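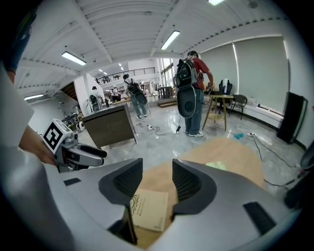
3.2 What people say about their rugs

I went into the Drekdale interviews thinking I'd hear a lot about warm feet. I did hear some of that, but mostly people wanted to talk about noise. Of the 142 households that sent back our form, 78 put "sound" first or second when we asked what a rug was for, and plenty of them wrote extra lines in the margin about chairs, dogs and downstairs neighbors. Colm McGrath had guessed this early on and I argued with him for a month, so he gets the credit.

Shape came up less often, but I liked those answers best. Owners of rectangular rugs lined them up with a wall or a sofa and then forgot about them. Owners of oval rugs kept fiddling - a little left, a little closer to the door - and a few told me they still hadn't found the right spot. Henríquez describes the same restlessness with round tables, and I think the comparison holds up.
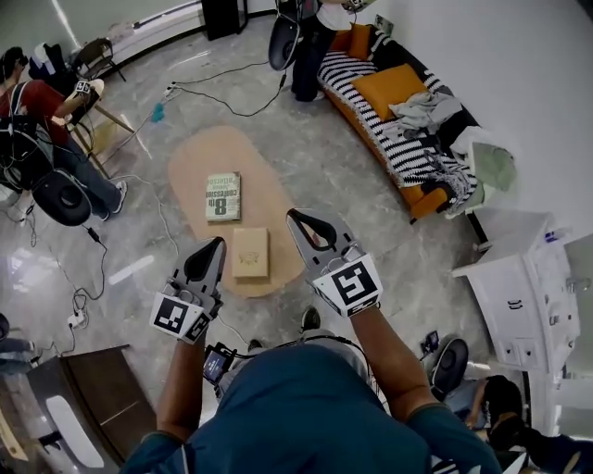
Figure 2. Oval beige rug on a gray marble-patterned floor.

Color is harder to talk about. We asked for one word, and beige, cream, sand and oatmeal all turned up for rugs I would have called the same thing. Alun Gwilliam and I sorted the words separately and then compared piles, and we disagreed most over the pale ones. I've kept the owners' own words in the tables and used our merged groups only for the tests in Section 4, where the smaller groups would otherwise be too thin to compare.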